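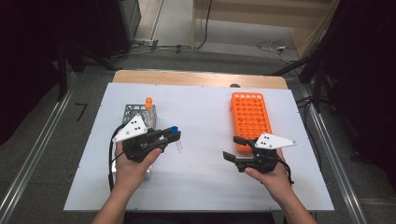 A Place for Every Tube

Home Features Workshops Archive Subscribe

The test tube rack is a quiet object. In the teaching laboratory at Stivley it costs less than a lunch, and a good one stays in use longer than most of the staff. Still, people have strong opinions about it.

The older kind is made of silver metal wire. You can see through the grid, so the level in each tube is easy to read, and an orange cap stands out well above the top edge. The newer kind is plastic, bright orange, with rows of round holes. It is kinder to the glass, but from the side it hides more.

I visited in August, when the store room was being sorted. The inventory had 364 racks on paper and 188 on the shelves. The rest had gone slowly to other rooms, to Elico across the road, and one to a kitchen window, where it held basil.

The rule for sorting is simple. Take one tube at a time, hold it close below the cap, and let it go straight down into the hole. Orange caps and blue caps are kept in separate rows. A white board under the racks is a good habit – a drop shows on it at once, and it can be wiped before it reaches the wood of the table.

Stivley now orders its plastic racks from Tanasarn, 200 at a time. The wire ones are repaired for as long as the wire will bend back.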